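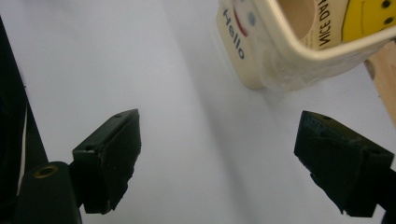
What's a good first object for a homemade hand-held gripper? Something light with straight sides and a bit of give, that you don't mind dropping a few hundred times.

Home Builds Parts Swap Back Issues Contact

4 min read

Bench notes from the Dernier workshop
Monday, March 13, 2023

Quick one this month, the laser cutter has eaten most of my week. The gripper build is moving again. Short version for anyone who missed the February issue: two printed fingers, a hand-held body, camera up top looking down past the fingertips. You squeeze, it closes, the camera records the lot. Later on the same fingers go on the Tokari arm and we see if it can copy what the hand did. That's the plan anyway.

Fingers first. These are rough. Black, printed fast, thick layers, and I left them rough on purpose because the smooth set kept letting go of anything with a curve to it. Edges have already started to chip. Two small holes in each one that I keep meaning to use for a pad or a clip and haven't. Brass inserts in the mounting block were worth the trouble — the first block just had screws straight into plastic and it stripped out by the second evening.

If you're pressing inserts yourself: iron on low, let the weight of it do the work, stop a hair early and finish with something flat. I went too deep on one and had to print the whole block over. Annoying, four hours.

Objects. We've been using the cream smiley container, the one with "Hello" on the front. Clear film is wrapped around the outside and I want to keep it on for now. Wrinkled film throws little highlights all over and the tracking gets jumpy near it, and better to learn that now than when the arm is doing the driving. Same container standing up and tipped over counts as two different jobs, please log them that way. Also log what else is on the table. The wood stick in particular, it's thin and pale and gets lost against the white.

Where we are on numbers. Target was 1,000 clips by the end of the month. We have almost 800, and 700 of those are usable. The rest are mostly me bumping the table, or clips where the fingers drift out of veiw halfway. 600 would have been enough for a first try according to the Favosard notes, so we could start training now. I'd like to keep going a bit longer. Tell me if you disagree.

Table setup is the part that took longest to settle. White top, dark behind it, light from overhead. Before that we had the bench bare and every scratch in it showed up as an edge. White is much calmer, though the exposure hunts when you come in close, so lock it before you start. Please put the table back the same way when you finish — the line where the white top ends is what I use to check the camera hasn't shifted.

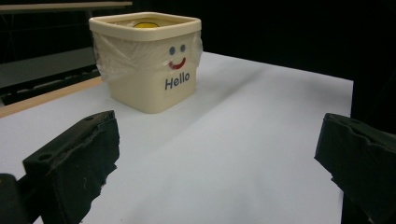
What's next

Softer finger faces. Want to try a thin rubber sheet glued on, one side only to begin with, and compare. If you have scraps of anything grippy bring them, bike tube is fine.

Second body. The Owusu handle file prints ok but the trigger is too long for small hands. I've cut it down by a finger width, untested. Somebody with small hands please come and try it.

Arm mount. Not started. Bolt pattern on the Tokari doesn't match our block so it needs an adapter plate, and that needs the laser cutter, see above.

Build night is the usual time. Bring a spare memory card if you got one, we ran out twice. The black filament on the top shelf is for the fingers so leave it alone, the half spools in the bin are up for grabs. Parts swap list goes out seperately once I've typed it up.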